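Sturkard: The Winter Border
Posted 12/25/25 by Wondora Games

I've been selling wargames for long enough to know which boxes go home and get played and which ones go on a shelf, and Sturkard is the first in ages that I've wanted on my own table twice in the same week. It's a two-player game about a border war between two made-up neighbours, Sturkard and Givis, who were on the same side until the money ran out. You get the diplomacy, the build-up and then the shooting, all in one evening if you don't dawdle (we dawdle).

In the box there are 462 counters, a paper map in two halves, a rulebook, two player aids and a couple of dice. The counters are a decent thickness and I could read every one without my glasses, even the supply trucks. The map is paper, so if you hate creases put a sheet of perspex over it. I do, and it stops the stacks sliding about when somebody leans over to check a range.

What I like most is that air power is frightening but it runs out. You can throw everything at the Thorlacius Pass on turn one and you'll probably knock out the bridges, but then your planes are in the repair box for three turns and the other side's armour is coming down the valley. My first game as Givis ended exactly like that. I'd do it again, mind – it was brilliant while it lasted!

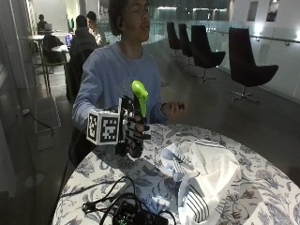
One customer wrote to me in November to say the supply rules put him off at first, and that he only got the hang of them once he'd stopped trying to feed every unit and let the garrison troops go hungry. I'd go along with that. The rulebook spends six pages on supply and I think it could have managed with four, but there's a worked turn at the back that clears most of it up, so read that first.

There are 12 scenarios. The short ones use half the map and take a couple of hours. The full campaign took us two long evenings and a fair bit of arguing about whether a mountain brigade can retreat across a frozen river (it can, see the note under the weather table). If you like playing alone, the Givis side runs well enough off the little flowchart, though it's a bit timid about reserves.

The print run was 1,000 copies and I've no word on another. Quote stock number 541 if you're ordering by email. I post in a double-walled box, and if a counter sheet turns up damaged just tell me and I'll send you a new one.

Comments

Does it take three players at all? We've usually got an odd one out.

Reply from the shop: Not officially, but you can split the Sturkard side into army and air force. They will fall out.

Played the pass scenario twice now. Second time I held the bridges back and won by a mile. The artillery feels a touch strong to me.

Mine came with two left halves of the map! Emailed, and the right one arrived four days later. Cheers.

Would love a naval add-on, there's a whole coast up there doing nothing.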